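Chapter 5
Surfaces and Finishes

Learning goals
After studying this chapter you should be able to:
explain the difference between a gloss and a matte surface
name the main parts of a finish, from base to topcoat
choose a finish for a given use
record surface defects on an inspection sheet

Key terms: base, binder, diffuse reflection, gloss, matte, primer, sheen, specular reflection, topcoat

Every manufactured object ends at a surface. The material underneath gives the object its strength and weight, but the surface is what people touch, clean, scratch and look at. Buyers often judge a product by its finish before they have used it at all. When the Erham furniture works reviewed its returned goods one May, most of the complaints concerned marks, dull patches and peeling edges. Very few had to do with broken parts.

In Chapter 4 you studied sheet materials and the ways they are cut and joined. This chapter takes up the work that comes next.

5.1 How a surface reflects light

Light that strikes a very smooth surface leaves it mostly in one direction. This is called specular reflection, and it produces the bright spots we call highlights. Light that strikes a rough surface is scattered in many directions. This is diffuse reflection. The roughness does not need to be large enough to feel. Sanding with 120 grit paper leaves scratches that are easy to see, while 1000 grit paper leaves scratches so fine that the surface may begin to shine.

Most real surfaces do some of both. The amount of shine is called sheen, and finishes are sold by sheen: matte, satin, semigloss and gloss. A glossy white sheet and a pale matte tabletop may be close in color and still look quite different under the same lamp. The glossy sheet reflects the light unevenly, and its appearance changes as you move your head. The matte top keeps nearly the same tone from edge to edge. 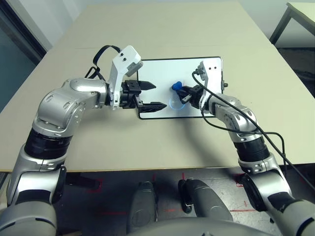

5.2 The layers of a finish

A painted finish usually has 3 parts. The base is the material itself, cleaned and sanded. The primer grips the base and gives the next layer something even to hold on to. The topcoat provides the color and sheen and takes the daily wear. The binder is the part of a paint that hardens into a film and holds the pigment in place.

Skipping the primer saves time at first. At the Prinda workshop, unprimed test panels began to peel at the corners after roughly 5 weeks in a damp storeroom. Primed panels from the same batch were still sound.

Joints need extra care. Where two panels meet, the finish can crack along the seam if the panels swell and shrink at different rates. Section 5.4 compares the filled joint used at Iturra with the open joint used at Grirgate.

Before you read on

Find a desk, a door and a kitchen counter. Look at each one from a low angle with a window behind it, and write down the sheen you think it has. Keep your notes for the exercise at the end of Section 5.3.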